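# How to vacuum a staircase with a canister vacuum

I live in a tall and narrow house in Cumton, with stairs that turn on the way up. When I moved here I cleaned them with a hand brush, and it took me a whole morning. Now I use a canister vacuum and I need 23 minutes for everything, including the landing. I write down my method because my neighbor Rosaire Bélanger asked for it, and then two more people in the building next door asked also.

The method is for stairs with hard steps. If you have carpet, the order is the same, but you must go slower.

## What you need

- a canister vacuum with a long hose
- the small brush nozzle and the narrow crevice nozzle
- one dry cloth and one damp cloth
- shoes with a good sole, or bare feet (no socks!)
- an extension cord, only if your outlet is far away

## Before you start

Take everything off the steps. In my house there are always books and one pair of shoes. Put them upstairs or downstairs, but not on the next step, where you will meet them again.

Next, look at the cords. This is the part where I lost the most time in the beginning. A vacuum cord, an extension cord and maybe a lamp cord lie together on the floor, and after five minutes they are one big knot around the hose. Unplug all of them first. Pull out the vacuum cord and lay it along the wall in a straight line. If another cord is in the same place, roll it up and put it away until you finish.

Then do the same with the hose. Hold it at the end where it goes into the machine and let the rest hang down. A hose that was stored in a coil wants to go back to the coil, so let it turn a few times by itself before you pull on it.

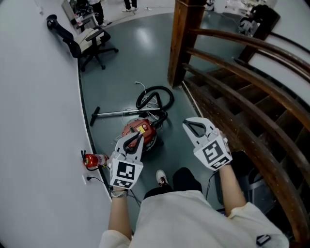

The machine should stay on the floor at the bottom for the lower part of the stairs. Please do not balance it on a step. Mwangi Mosoti, who lived in my house before me, did this once and the canister went down and made a hole in the door of the closet. The hole is still there – I hang a coat on it.

Check how far your hose can reach before you switch on. Mine reaches to step 11, if I take the metal wand away and hold the brush nozzle directly on the handle. With the wand you reach farther, but it is heavy and it hits the wall at every turn. I use the wand only for the flat floor.

## The steps

1. Start at the bottom and go up. Many people say that you must go from top to bottom because the dust falls. With a broom I agree. With a vacuum the dust goes into the hose, and when I go up I can see each step in front of my eyes and my back does not hurt so much.

2. Stand two steps below the one you clean. Keep one hand free for the handrail.

3. Clean the vertical part first, with the brush nozzle, from left to right.

4. Clean the flat part. Move the nozzle from the front edge to the back, slowly.

5. Change to the crevice nozzle for the corner at the back. On a curved staircase the steps are wide on one side and very small on the other, and the small side collects the most dust. Put the nozzle in the point and count to three.

6. When the hose begins to pull, stop. Switch off, walk down, and carry the vacuum to the top landing. Plug it in there and do the remaining steps from above. For these you stand on the landing or sit on the step, and you let the hose go down to you. Keep the machine well away from the edge.

## The handrail and the posts

I do not vacuum the handrail. Wipe it with the dry cloth, then with the damp one. On the curved part, close your hand around the rail with the cloth inside and walk down with it. You will feel the sticky places better than you see them.

If there is dust between the posts, use the small brush nozzle with low suction. Do this before you wipe.

## The floor at the bottom

Do this last. Put the wand and the wide floor nozzle back on, and clean also behind the things which stand near the stairs. I move them out one at a time, otherwise I make a wall for myself and cannot reach the outlet.

## Putting away

Switch off before you pull the plug. Let the cord go in slowly with your hand on it, because a fast plug can hit your leg. Hang the hose in a big loop, not a tight one. Empty the container or check the bag. With my stairs I change the bag every second month – in August more often, when the windows are open.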